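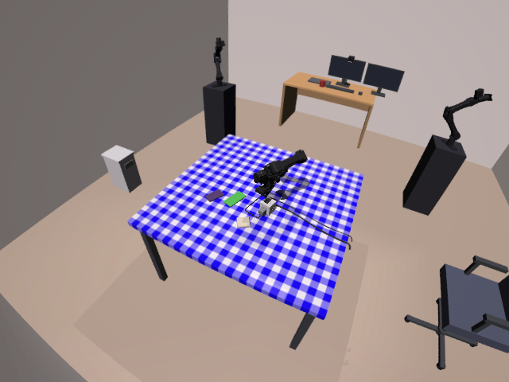 Unit 6: What a safety rule covers, and what it leaves out

Zakhar Holovko, notes revised 8 Apr 2025

Read these before the June lab block. They don't replace the standard itself, which you still have to open and read.

1. Simulation as evidence

A cell that behaves in simulation has passed a test on a model. Vendors like to blur this. The Terkivetti brochure says its planner was "validated over 1,144 runs" and leaves you to find out that every run used the same table, the same lighting and the same friction values. Ask what was varied. If the answer is vague, treat the number as one run.

Cables are my usual complaint. A simulated cable lies where the solver puts it. A real one snags, stiffens with age and gets moved by the cleaner. If there are cables on the work surface in your model, write down how they were modeled before you claim anything about clearance.

2. Shared space

When arms on separate bases can reach the same table, each one needs its own stop, and there has to be one stop that halts them all. Students write this down and then wire the shared stop through the planning computer. Don't. The Jarndale guideline allows it "where latency is acceptable" and never says what acceptable means. I consider that clause useless.

Also check:
Where a seated operator's chair can roll to, and whether any arm can reach it there
Whether the desk and screens are inside the reach envelope
What the pedestals are fixed to, and who checked the bolts
What happens to a held part when power drops

3. Risk assessment forms

The Prastgate form has 2 pages of tick boxes and a single line for "other hazards." Most of what matters ends up on that line – or nowhere. Attach a sheet.

Noh's scoring method multiplies severity by likelihood. The likelihood figures are guesses, and multiplying a guess doesn't improve it. Use the scores to sort your list, never to drop items from it.

For the lab block

Bring a one-page assessment of a cell with 3 arms. State which claims rest on simulation only. Unmarked claims will be handed back ungraded.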